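El paraguas que no cabía en el modelo

Por Facundo Bustos 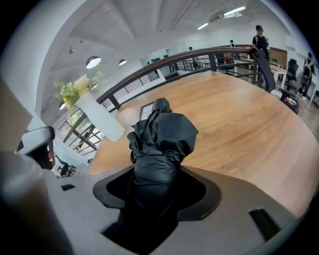
Un paraguas negro cerrado y la pinza de mano, junto a la mesa de la entreplanta.

Fermín Bravo lleva desde marzo discutiendo con un paraguas. El paraguas va ganando, aunque Bravo prefiere decir que el marcador está abierto. Es responsable de percepción en Vesstead, y su equipo escribe Tillon, un programa que decide por dónde agarrar las cosas antes de que el brazo se mueva.

Con las tazas no hay drama. Una taza tiene la cortesía de conservar su forma mientras uno la piensa. Un paraguas cerrado, en cambio, es un palo rígido envuelto en una opinión cambiante: la tela se arruga, se abomba, se pliega donde quiere. La primera versión de Tillon lo clasificó como ramo de flores, con una confianza que Bravo todavía cita en las comidas.

Para corregirlo reunieron 3701 demostraciones hechas a mano. De ellas, 3582 pasaron el filtro automático. El resto cayó casi siempre por lo mismo: la estimación de la trayectoria se perdía al girar la muñeca demasiado deprisa. «Las personas tenemos prisa hasta para enseñar a una máquina a ir despacio», dice Ulises Carrasco, autor del filtro y, según sus compañeros, principal infractor.

El cambio de fondo llegó con el planificador. Antes buscaba un único punto de agarre y se aferraba a él como un cuñado a una teoría. Ahora propone 18 candidatos, los puntúa y vuelve a calcular si la tela cede. Cada vuelta cuesta unos 404 milisegundos – una eternidad para Carrasco, un parpadeo para quien haya buscado alguna vez un paraguas con lluvia.

Queda el negro. La tela oscura devuelve poca información y los pliegues se confunden con sus propias sombras. Joon-young Sun, que mantiene las herramientas de etiquetado, propuso comprar uno amarillo. La moción fue rechazada, pero figura en el gestor de tareas, abierta y con prioridad baja.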